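Collier de suivi GPS Tolach pour loups et grands canidés
Réf. 1494

Collier destiné aux parcs animaliers, refuges et enclos de semi-liberté. Sangle réglable par pas de 3 mm, boîtier étanche, pile remplaçable sans outil spécial. Masse totale inférieure au seuil retenu par la plupart des protocoles vétérinaires pour un adulte de 23 kg et plus. Ne convient pas aux louveteaux.

Relevé de position programmable, jusqu'à 200 points par jour. Déclenchement du détachement à distance par radio VHF.

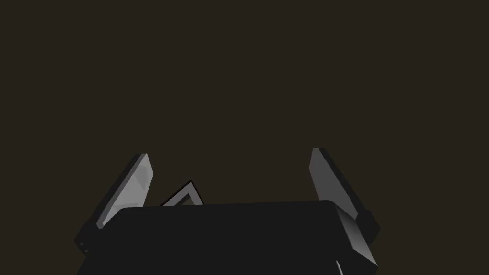 Tove Kragh signale que la sangle se raidit par grand froid et conseille de vérifier l'ajustement à la mue, vers juin, quand le poil d'hiver tombe. Elle aurait préféré une boucle plus large.

Livré avec aimant d'activation, clé de serrage et notice. Sangle de rechange Lodhi vendue séparément. Délai de préparation : 3 jours ouvrés.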